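The Unska Trial

The Unska came to the Raltstead store in two crates, on a month's free trial. The company that leased it was called Mahuika, and the woman from Mahuika wore gray overalls and drank our coffee standing up. She said the Unska was the arm and the base, and Gromeo was the service that told it what to do. You paid for Gromeo. The Unska more or less came with it.

My manager asked what it cost after the trial. She said it depended on the number of facings. He asked what it cost for a store like ours, and she said she would send something over.

It worked nights for the first week. I would come in at six and find the report on the office printer. It had checked 1000 items and moved 191 of them. It had also flagged 67 it did not want to touch, and those were mine. The list gave the bay, the shelf and a short reason. Most of the reasons said "grip uncertain." One said "item leaning on item," and I went and looked, and it was right.

Toothbrushes it left alone completely. They hung on their hooks, pack behind pack, with the BUY 2 GET 1 FREE tags sticking out between them, and Gromeo listed the whole wall as "not supported at this time." My manager read that line aloud twice.

The bottles were harder to explain. A boxed bottle is about the simplest thing we sell. It has flat sides and it stands up by itself. The Unska did the top shelf well enough, the white Modware boxes at 799, and then it got to the black Cello ones underneath and stopped. Four mornings in a row the same line was on the report. Cello Swift, lower shelf, third from left, grip uncertain.

I did what the list told me to do. I put my left hand low on the front of the box and my right hand on the edge, up near the top, and brought it forward.

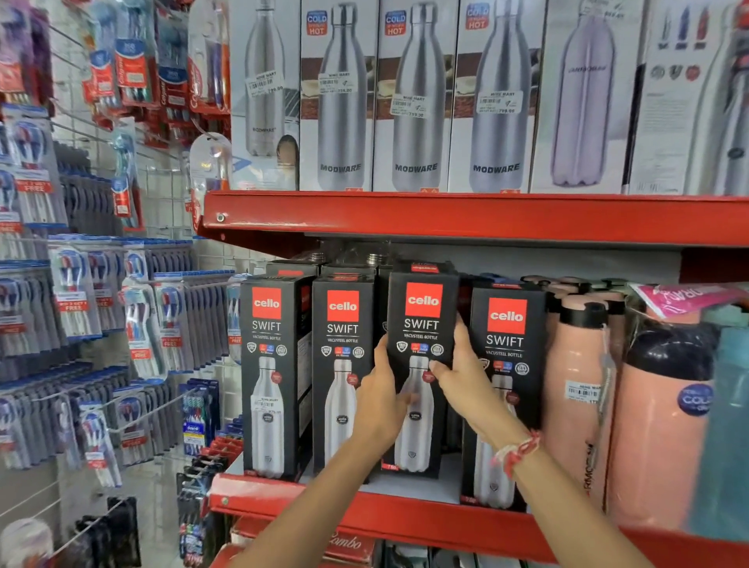 What the Box Weighed

It felt like any other box of its kind. I took it right out and turned it over. I shook it next to my ear, which was silly, and put it back where it had been.

The woman from Mahuika came that afternoon with a tablet. I told her about the Cello. She asked me to show her how I picked it up, so I did it again. She watched my hands and the string on my wrist slid down and I pushed it back up.

"You hold it with the left first," she said.

I said I supposed so.

"Why?"

I had to do it once more to find out. The shelf had a lip at the front, and the next box over sat a little lower. If you pulled from the right side only, the two boxes rubbed and the whole row wanted to come along. The left hand kept the box square. I had never thought about it. I had done that bay for three years.

She typed for a while. Then she moved the fourth box herself, and asked if the shelf had always dipped at that end. I said it had dipped since the winter, when we had the pans on it.

The Quote

The next report had no Cello on it. It had a new line at the bottom, under Store Notes. "Shelf not level. Advise repair."

My manager fixed it with a folded piece of carton, and the quote from Mahuika arrived the same day. He read it in the office with the door closed. When he came out he asked me how long the flagged list took me in the mornings, and I said forty minutes, an hour if it was a bad one. He wrote that on the back of the envelope.

The crates were still in the stockroom, flattened, behind the mop sink. He told me to leave them there for now. I went out and started on the toothbrushes.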